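Handout 4: Comparing Two Grippers Without Fooling Yourself
Notes by Haruna Katayama, revised 23rd March

12 shares | 3 comments

You will compare the Clavden and the Westik. Both are sold as suitable for "general handling," a phrase that commits the maker to very little. Read the Nurkstead safety sheet first, including the second page. 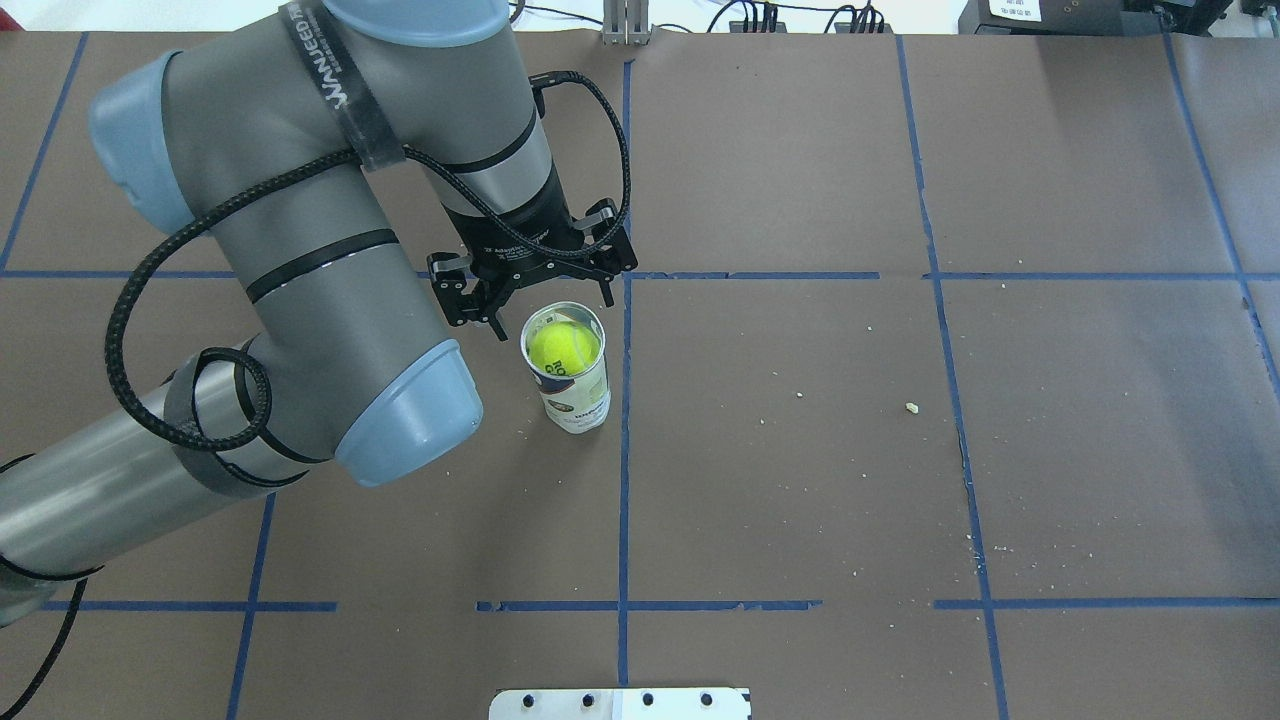
Pick a task that can go wrong in more than one way. A foam block on a bare table flatters every gripper ever built. A tennis ball in a clear plastic cup is meaner: the open fingers have to clear the rim, and a ball grips back. Write down which failure you got. "Didn't work" earns no marks, however sincerely felt.

Run 66 trials per gripper with the same controller settings. Last December one group retuned the controller between grippers and produced a lovely chart of their own tuning.
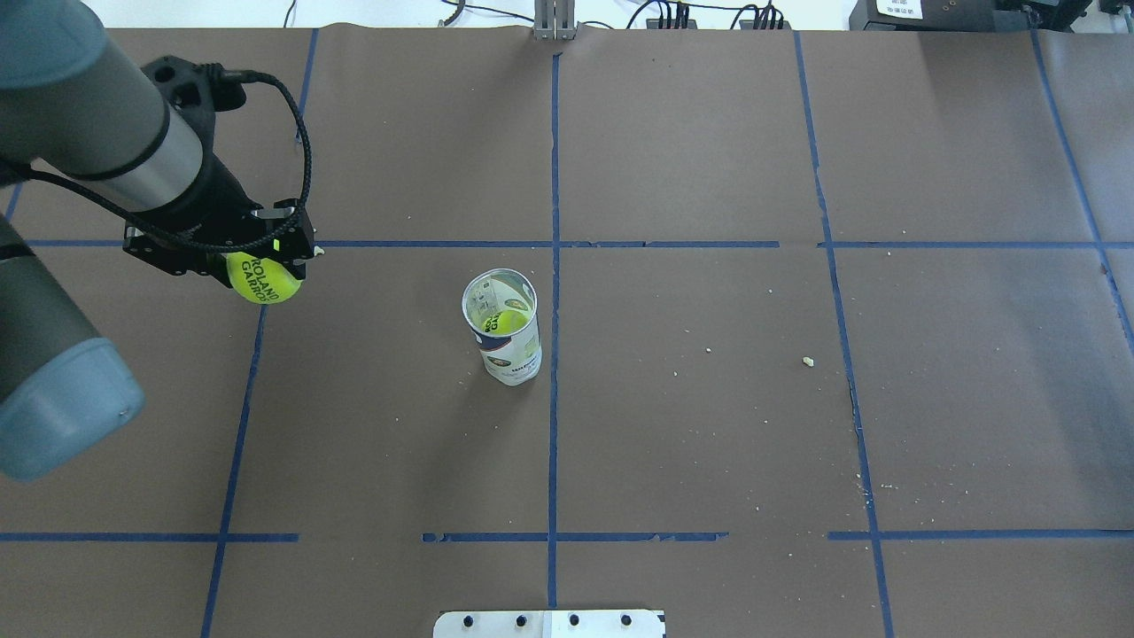
Log finger opening, approach speed and result. Start at 400 on the Nishimura speed scale and stop at 500. Peiyu Deng has the key to the cage and will ask why you want to go higher. Have an answer, or go home.

Next, the wrist camera. Before each session, move to the check pose and save one view of the tape. Compare it with your first. If the lines have wandered, your mount has too, and 2 hours of data may be of purely decorative value.
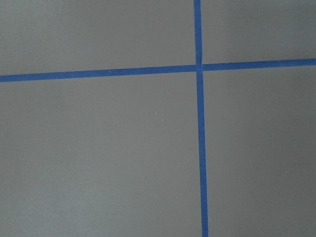

Fig. 3. Tape crossing, wrist camera.

Hand in the raw log along with your chart. I read the log first.

3 comments | Share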